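Cuaderno de taller, 29/04/2021

Sigo con las notas de la célula de dos brazos, que las tengo repartidas entre tres hojas y el reverso de un albarán. Las paso a limpio aquí para que las lea también el turno de tarde, porque ayer me preguntaron en el vestuario si ya estaba «lo de las cajas» y no supe contestar en menos de diez minutos.

Resumen rápido: en Druleo llevamos toda la vida preparando los pedidos de Buschmann a mano. Una persona coge la caja, mete las piezas, la gira para que el asa quede hacia el lado bueno y la pasa al siguiente puesto. Son 184 cajas por turno cuando la cosa va bien. El proyecto Tarkard consiste en que los brazos hagan la parte de mover y colocar, y que la persona se quede con la revisión y con todo lo raro (que es mucho más de lo que creían los del presupuesto, ya os lo digo).

Esta mañana he estado con la caja blanca de asas ovaladas, que es la que más guerra da en el puesto manual. Se coge bien por el asa si te viene de frente y fatal si te viene en diagonal, y claro, en la vida real te viene en diagonal casi siempre.
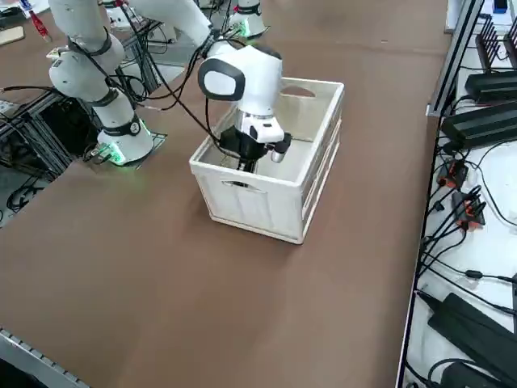 Lectura: 4 minutos

Lo que me interesa de entrar por arriba es el fondo. A mano, para sacar una pieza del fondo, te doblas, y a final de turno lo notas en los riñones. Yo estuve dos años en ese puesto y todavía me acuerdo! Si el brazo se queda con esa parte del trabajo, para mí ya está justificado medio proyecto, aunque luego no ganemos ni una caja por hora.

Cosas que apunto para no perderlas:

El orden de los movimientos lo estamos copiando de cómo trabaja la gente, y no sé yo. La gente hace un giro de muñeca a mitad de camino que no está en ninguna instrucción y que sale solo. Le pedí a Irfan Lashari que me lo hiciera despacio y no pudo — en cuanto lo pensaba, le salía distinto. Lo grabaremos en el puesto normal, trabajando a su ritmo y sin nadie encima.

Las referencias de Buschmann hay que limpiarlas antes de mayo. Tenemos 46 en la lista, de las cuales varias son la misma pieza con otro código. A mano da igual, todo el mundo sabe que son la misma. El programa no lo sabe y hay que decírselo.

Pendiente: preguntar a Fanedov por los dedos de repuesto de la pinza. El presupuesto que mandaron venía por 2,000 y no ponía si con transporte o sin él. Volver a llamar, que el correo no lo contestan.

Pendiente también: el ruido. No de los brazos, que molestan poco, sino del aviso de parada. Desde el puesto de embalaje suena igual que el de la retractiladora y ya ha ido gente corriendo a la máquina que no era. Cambiar el tono.

Ahora la parte menos técnica. En la reunión de abril se dijo que nadie pierde el puesto y que habrá 40 horas de formación por persona. Vale. Pero formación en qué, eso quedó en el aire. Yo propongo que la primera semana sea solo de parar y rearrancar, muchas veces, hasta que aburra, y que se haga con la célula de verdad y no con diapositivas. El que ha parado un brazo él mismo le pierde el respeto malo y le coge el bueno, no sé si me explico.

Y otra: el ritmo. Cuando preparas a mano, aceleras antes del bocadillo y aflojas después, todos lo hacemos. Con la célula delante el ritmo lo marca ella, y hay compañeros a los que eso les preocupa bastante más que aprender la pantalla. Me parece que tienen razón. He pedido que el operario pueda poner la cadencia desde su puesto, dentro de un margen, sin llamar a nadie. Me han dicho que lo miran.

También he probado a pensar el puesto desde el otro lado, con la caja más lejos, hacia el fondo de la mesa. Así queda mucho sitio libre delante para dejar piezas, aunque el brazo tiene que estirarse más y no tengo claro que compense. 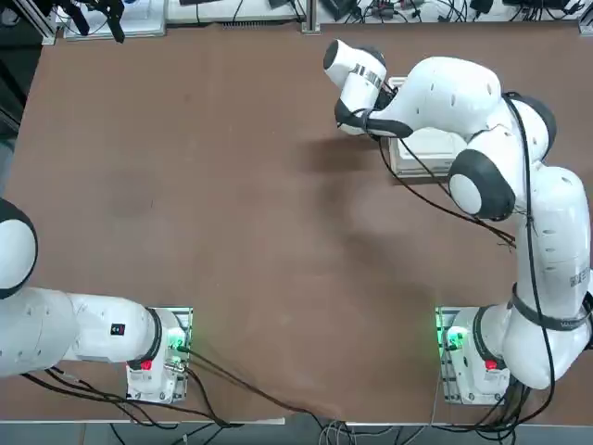 Según Irfan, dejar la caja tan al fondo está bien para el brazo y mal para quien revisa, porque habrá que alargar la mano por encima de la mesa en cada comprobación y volveremos al dolor de espalda por otro camino. Pide que la revisión se haga en una mesita aparte, a la altura del codo, y que el brazo lleve la caja hasta allí.

Me convence. Cambia la distribución y habrá que mover el carro de vacíos, pero prefiero mover un carro ahora. Le he dicho que lo dibuje y lo pegamos en la siguiente hoja.

Para mañana: dibujo de la mesita, tono del aviso, llamada a Fanedov. Y devolver el flexómetro a mantenimiento, que lo tengo yo desde la semana pasada.

Comentarios (3)

Nuria: Lo de la cadencia desde el puesto, por favor, que no se quede en «lo miran». En embalaje lo firmamos todos si hace falta.

tardes_linea2: Las 40 horas son dentro de jornada o fuera? En la reunión entendí una cosa y en la hoja del tablón pone otra.

Irfan Lashari: Dibujo hecho, te lo he dejado en la bandeja. La mesita sale un poco más alta de lo que dijimos, míralo antes de pedirla.

Contacto: taller de Druleo, cuaderno compartido | © 2021 Druleo | Volver arriba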